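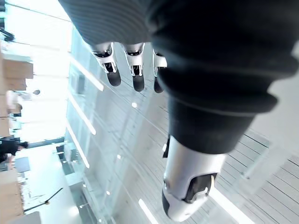

Darragh Gilmartin is of the view that large glass should be cleaned with the ceiling lights switched off, and that most of what users report as streaking is light from the fittings. Our own cleaning staff do not agree, and the office has been asked to settle the matter before the next cleaning schedule is issued.

Home Buildings Cleaning and Care Lighting Ask Sign in

Streaks and glare on large interior glass under strip lighting

Posted by Anport Hall Office, Dec 12, 2019

This office is responsible for a public floor with a good deal of interior glass. The ceiling lighting is of the long, narrow white type, and the glass has a slight green tint. Since April we have received repeated remarks from users of the building that the glass looks smeared in the late afternoon. When the same glass is inspected in the morning, little or nothing can be found.

The present method is a spray cleaner, Pramix, applied to the glass and wiped off with paper towel. The lower part is done daily and the whole height once a week. Residue does collect along the bottom edge, and this has been raised with the staff concerned.

We should be grateful for advice on the following. Is there a reliable way of telling a smear from a reflection? Should the method be changed? We would also welcome comments on whether visitors are likely to have difficulty seeing the glass when the lights are reflected in it, as one person has walked into a panel. No injury was reported.

Share (2) Follow Report

Bustside Facilities Desk

We manage a similar building and have dealt with the same complaint. The points below are taken from our working instructions.

To tell a smear from a reflection, stand where the complaint was made and take two steps to the side. A reflection will move across the glass as you move. A smear will stay where it is. It is also useful to look along the glass at a low angle, from both faces. A mark that cannot be wiped away from one face is very often on the other.

As to method, we would stop using paper towel on panels of any size. It leaves lint and spreads the cleaner more than it lifts it. Our staff use a washing sleeve with plain water and a very small amount of washing-up liquid, followed by a rubber blade drawn from top to bottom with each stroke overlapping the last. The edges are finished with a dry microfibre cloth. Spray cleaner is kept for finger marks only and is put on the cloth. Sprayed straight on to the glass, it runs down and gathers at the bottom edge, which may account for the residue you mention.

We do not switch the lights off. The light shows the operator where the blade has missed. We do ask that the work is not carried out while direct sun is on the glass, as the water dries before it can be removed.

If the haze remains after this, the likely cause is a build-up of old cleaner. Two washes with clean warm water, 30 minutes apart, removed it in our case.

The walking-into-glass matter is a separate one and should not be left to the cleaning staff. Please have the panel checked for markings that can be seen against the background in both daylight and artificial light. Plain glass with bright lines reflected in it can be hard to judge from a distance. Your building safety adviser will be able to confirm what is required.

Helpful (7) Reply

Nyanda

Vinegar and newspaper. It has always been satisfactory.

Helpful Reply

Darragh Gilmartin

I should like to correct the record as to my position. The lights should be off for the wash and on for the inspection. Where there is good daylight, an operator working beneath strip lights will go back over the same reflection several times, and the glass ends up worse for it. I accept that this cannot be done after dark.

I agree with the advice on paper towel, and would add that cloths should be washed without fabric softener, which leaves a film on the glass.

Helpful (2) Reply

Anport Hall Office

The above is noted with thanks. The blade method will be tried on one panel, and the question of markings has been passed to the building safety adviser.

Reply Back to Cleaning and Care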